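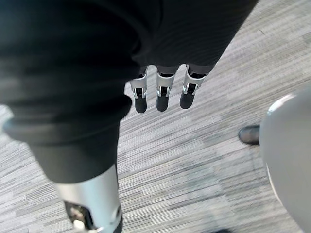 Charcoal fabric with soft wrinkles and a thick, rolled cuff.

Why does cloth bend?

Cloth is a thin, flat material made from fibres. A fibre is a very fine strand, usually much longer than it is wide. Cotton fibres come from a plant. Wool fibres come from sheep. Polyester fibres are made in factories by melting plastic and pushing it through tiny holes.

One fibre is weak. Many fibres twisted together make yarn, and yarn is strong. Twisting presses the fibres against one another so that they grip. This grip is called friction. If you untwist a piece of wool yarn and pull gently, the fibres slide apart.

Woven cloth

Weaving uses two sets of yarn. The first set, the warp, is stretched tight on a loom. The second set, the weft, goes over and under the warp from side to side. The simplest pattern is over one, under one. It is called plain weave.

The old mill at Flosmont was built in 1798 and wove plain cotton sheets. Its best sheet had 46 warp yarns in every centimetre. Sacking from the same mill had 9. The sheet was smooth and the sacking was rough, and you could see daylight through the sacking.

Knitted cloth

Knitting can be done with a single yarn. The yarn is bent into loops, and each new loop is pulled through an older one. Loops can change shape when they are pulled, so knitted cloth stretches more than most woven cloth. Rib knitting makes raised lines with grooves between them. It is often used at the ends of sleeves – it springs back after it has been stretched.

Folds and creases

Paper and cloth are both made of fibres, but the fibres in paper are stuck to one another. The yarns in cloth can move a little where they cross. When you bend cloth, the yarns shift and the sheet curves easily. The way cloth hangs is called its drape. Thin, loose cloth has a soft drape. Thick, tight cloth is stiffer and makes fewer, larger folds.

A crease is a fold that stays. Cotton creases easily. Water and heat let its fibres settle into a new shape, and this is how an iron works. Wool fibres are springy, so many creases in wool drop out overnight if the garment is hung up.

Try it

You need 2 squares of cloth of the same size, one thin and one thick. Lay each one over an upturned cup. Count the folds that hang down and write the numbers in a table. Turn the squares over and repeat.

Comments

Does felt count as cloth? It hasn't got any yarn in it.

Felt is cloth, but it is neither woven nor knitted. The wool fibres are tangled together with water, soap and rubbing. – Lumari page editor

We got 9 folds with a hanky and 4 with a tea towel. The cup fell over once.

Contact us | © Lumari Learning | Back to top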